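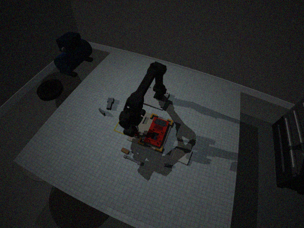

来期の設備予算、シミュレーションから始めた話

2024-06-08

土曜なので、仕事で溜まっていたメモを整理しておく。11月に出す設備申請の下書きも兼ねている。

うちの課でロボットアームを一台入れたいという話は去年からあった。基板を治具に置いて、検査して、外す。その繰り返しを人がやっている。去年の申請は「台数の根拠が弱い」と戻された。見積書を二通付けただけだったので、戻されても仕方がない。

今年は先に作業台をシミュレーションで組んだ。赤い基板を黄色い四隅の部材の内側に収め、黒いアームをその上に持ってきている。部屋の壁や床まで作る必要はなかったが、台の外に何を置けるかを考えるときには役に立った。

組んでみて予算の項目がだいぶ変わった。以下、今の時点の案。単位は万円、税抜。

アーム本体と制御装置　815
治具と先端工具　225
安全柵の改修　33
合計　1073

去年の申請は合計989だった。84増えている。増えた理由は治具と先端工具で、去年はここを「付属品一式」として本体の見積に含めたつもりでいた。見積書を読み直したら含まれていなかった。こういうのは発注前に気づいてよかったと思うしかない。

本体の候補はBakbridgeとSfeirの二社。Bakbridgeは納期が短く、保守契約が年単位。Sfeirは本体が少し安いが、制御装置の設置面積が大きい。今の部屋だと棚をひとつ動かすことになり、棚の移設費は上の表に入れていない。815はBakbridgeの数字で、Sfeirで出し直す場合は移設費を足してから比べる。

治具はLuvitzに相談している。担当のUsman Sattiさんに基板の図面を渡したところ、角で位置を決める方式なら品種が変わっても角の部材だけ作り直せばよい、という返事だった。基板は年に何度か改版が入るので、全体を作り直さずに済むのは予算上かなり大きい。ただし改版一回ごとの部材代は消耗品費で見ることになる。設備費とは申請の窓口が違うので、忘れないように書いておく。

シミュレーションのソフトはStundoの試用版を使った。試用期間が切れたあとの費用をどうするかは未定。導入後も配置換えのたびに使うなら買ったほうがいいし、最初の一回だけなら月契約で足りる。これは課長と相談する。

台の大きさについても書いておく。アームが届く範囲だけで決めると台は小さくて済む。しかし工具や部品の仮置き、外した基板の置き場を考えると、それでは足りない。大きい台は今の部屋の入口を通るかどうかが問題で、月曜に巻尺で測る。通らなければ分割式になり、その分の見積も取り直し。

照明も気になっている。シミュレーションではアームの影が台の上にかなり広く落ちていて、基板の脇から手前の板のほうまでかかっている。検査用のカメラを付けるなら照明を足したほうがいいかもしれない。実際の部屋の照明は位置も明るさも違うので、そのまま当てはめるつもりはないが、照明の項目を一行立てておくことにした。金額はまだ空欄。

残っている作業

・Sfeirの見積に移設費を足して比較表を作る
・入口の幅を測る
・Luvitzに角の部材だけの単価を聞く
・検査用照明の見積を一社から取る
・Stundoの契約形態を課長に確認
・保守費を五年分で並べる

保守費は去年も聞かれて答えられなかった。本体価格の差より五年分の保守の差のほうが大きくなることもあるらしいので、今回は最初から表に入れる。設置時の立ち会いと操作講習が本体価格に含まれるのかも、両社に同じ文面で聞くつもり。片方だけ聞いて比べると去年と同じことになる。

比較表ができたらまた書く。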